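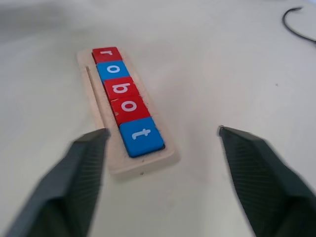

Okay, house rules time again, because I finally wrote ours up properly at Enwood and I'm pretty chuffed with how short the list came out! The old one had 31 rules and I reckon I'd read maybe half of them.

Rule one is my favourite. Decide what counts as done before you press go, and write it down. For spelling a word in a tray that means right letters, right order, every tile sitting flat. "Close enough" gets logged as a miss, even when it's 4:30 and you want to go home (especially then!).

Rule two - hands stay off the table while either arm is live. If a block needs a nudge, you pause both arms, nudge it, and write the nudge in the log.
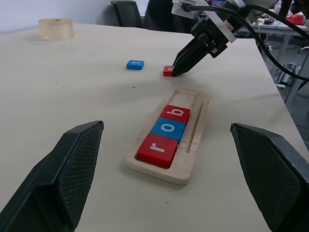
Rule three is the one we argued over. We do 10 runs from the same starting layout before anyone changes a setting, and I know that's dull, but our old Prorex notes are a mess of half-finished tweaks and I can't make head or tail of them. Colour of the blocks goes in the notes too. Next up is cable checks, which I've been putting off since April.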